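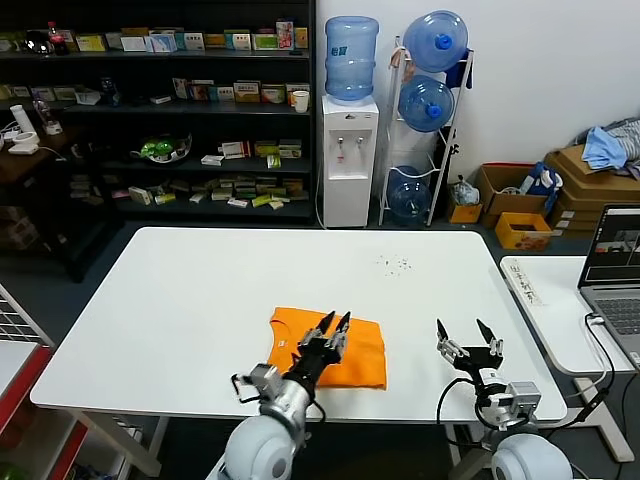
Folded orange cloth on a white table, with shelving behind

About Veseo

Veseo publishes non-fiction about family violence, coercive control and bereavement. The list is made up of memoirs, practical guides and a small number of reference titles for people who work in courts, schools and health services. We were set up in Bukdale and still edit there. Sales, rights and warehousing are handled from our Fultville office.

What we publish

Memoirs make up most of the list. We consider accounts by survivors, by parents and siblings of people who have died, and by former staff of refuges and helplines. The author may use a pen name. Where a case is before a court, we do not go to contract until proceedings and any appeal have ended.

Guides are issued under the Parsa imprint. They are short paperbacks in plain language on subjects such as applying for a protection order, giving evidence, contact arrangements for children, and inquests. Each Parsa guide is checked by a practising lawyer before first printing and again at every new edition. The edition number and the date to which the law is stated are printed on the back of the title page.

We do not publish fiction, poetry or true crime written without the agreement of the family concerned.

How a manuscript is handled

A submission is read by 2 editors working separately. If both recommend it, the author is invited to a meeting, in person or by telephone, before any offer is made. The normal period from contract to publication is longer than at a general publisher, as the legal read is done in two stages: once on the full draft and once on the typeset pages.

Names and identifying details of children are changed in all titles unless the person is now an adult and has agreed in writing. Addresses, schools and workplaces are removed as a matter of course. Authors see every change and can withdraw a passage up to the point at which pages go to the printer.

An author may ask for a support worker of their own choosing to attend editorial meetings. Veseo meets the cost for up to 12 meetings per book. Authors are under no duty to give interviews, and our contracts contain no publicity clause.

Updated editions

Memoirs are reviewed for a new edition 6 years after first publication. A new edition may carry an added chapter, a revised list of services, or corrections only. Owners of the earlier e-book receive the new text without charge where the retailer's system allows it.

Libraries and refuges

Refuges, legal centres and public libraries may order Parsa guides at the cost of printing and carriage. In the year to June we supplied 3279 copies on these terms. Parcels are sent in plain packaging with no sender's name on the outside. Orders should state whether a delivery can be signed for at the address given.

Submissions

Send a covering letter, a chapter outline and one sample chapter. Do not send original documents, photographs or court papers. Material sent by post is shredded after a decision unless return postage is enclosed.

Page last revised Mar 18, 2019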